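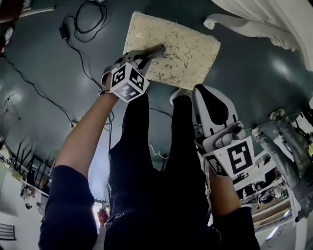
Das cremefarbene Brett mit dem zarten goldenen Blütenmuster, flach auf dem Boden

Gemusterte Bretter reinigen und auffrischen

Bretter mit Blüten- und Blattmuster sind mir die liebsten, auch wenn man sie ein bisschen verwöhnen muss. Meine Freundin Mebrat Yilma hat mich neulich gefragt, wie ich meine sauber bekomme, ohne dass das Gold leidet, und weil die Antwort am Telefon viel zu lang wurde, schreibe ich sie lieber auf.

Ihr braucht 800 ml lauwarmes Wasser, 6 Tropfen mildes Spülmittel und zwei weiche Tücher. Legt das Brett flach auf den Boden oder einen großen Tisch und haltet es mit einer Hand fest, damit es beim Wischen nicht wandert.

Dann mit dem gut ausgewrungenen Tuch von der Mitte zu den Ecken wischen, immer den Ranken nach und ganz ohne Druck. Scheuermilch bleibt bitte im Schrank! Die abgerundeten Ecken nehme ich mir zum Schluss vor — dort sammelt sich bei mir der meiste Staub.

Mit dem zweiten Tuch trocken reiben, umdrehen und die Rückseite genauso behandeln. Danach lasse ich das Brett über Nacht hochkant an der Wand stehen und stelle es erst am Morgen wieder ins Regal.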